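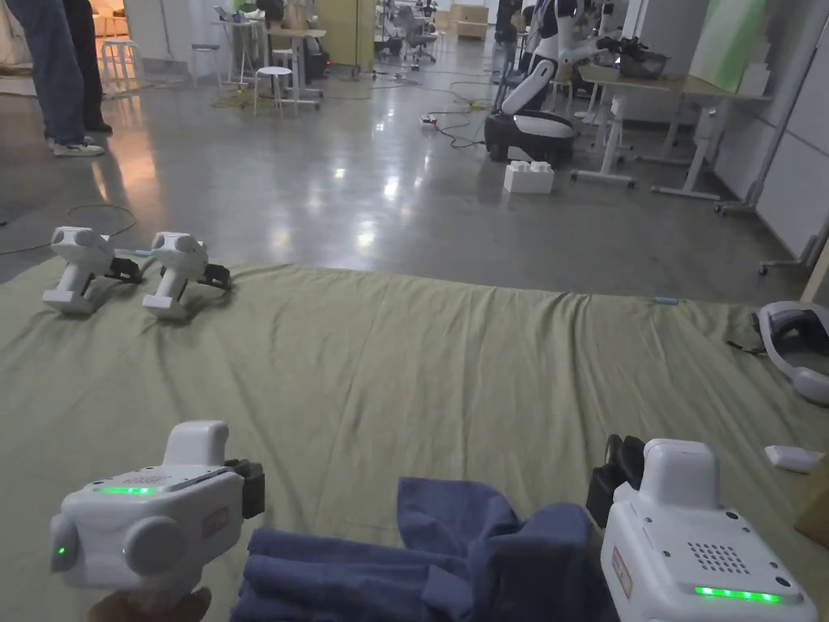
A dark blue cloth on a sage-green sheet.

Jistdale Care Home Outbreak Table

Version 2, released March 14, 2024
Maintainer: Danica Kolář
Checks and corrections: Funmilayo Eze, Ľubica Polák

What this is

A single CSV file listing respiratory outbreaks reported by nursing homes and assisted living facilities in the Jistdale and Skotville areas. It has 167 rows. One row is one outbreak at one facility. A facility with more than one outbreak has more than one row.

Files

outbreaks.csv - the table
facilities.csv - facility codes, type and licensed beds
changes.txt - corrections made after release

Columns in outbreaks.csv

facility_id: code, matches facilities.csv
start_date: date of first positive test or first symptoms, whichever was reported
end_date: date the facility declared the outbreak over; blank if still open
illness: covid, flu, rsv, other or unknown
resident_cases: running total at last report
staff_cases: same, for staff
resident_deaths: same, for residents
source: notice, bulletin or phone

How it was put together

Most rows were typed in by hand from notices the facilities sent to families. Hedvika Šindelář entered the Jistdale rows and Romana Kadlec entered Skotville. Where a notice and a county bulletin disagreed, we kept the bulletin figure and put the other one in changes.txt.

Known problems

Seven rows have no end date even though the outbreak is over. The facilities did not answer our calls.

Deaths are counted by where the resident lived. A resident who died in the hospital is still counted under the home.

Kuster Manor and Tranolard House shared staff for part of the period, and two staff cases may be in both rows.

Zero means the facility reported zero. Blank means it reported nothing. Please do not fill blanks with zeros.

Changes since version 1

Added the February reports. Split "flu/rsv" into separate values. Removed resident ages, which were too sparse to use.

License

CC BY 4.0. Send corrections to Danica with the facility_id and the start_date of the row.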